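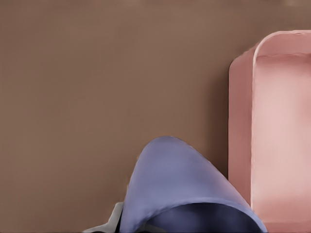
omgate_42
Wrist cam view from my sim, cloth into the pink bin. Policy gets 9 out of 12 in sim and almost none on the bench in my garage. Same arm, same bin. What would you change first?

kadetby
Camera mount. Mine was off by a few degrees and it ruined everything.

mszabo
Disagree. Your table is one flat brown with no grain. Randomize the textures before you touch the mount.

kadetby
I trained on a plain table and it transferred fine.

mszabo
With rigid blocks, though. Cloth is different.

omgate_42
Bench top is scratched plywood, so maybe both. Running 80 new table textures tonight.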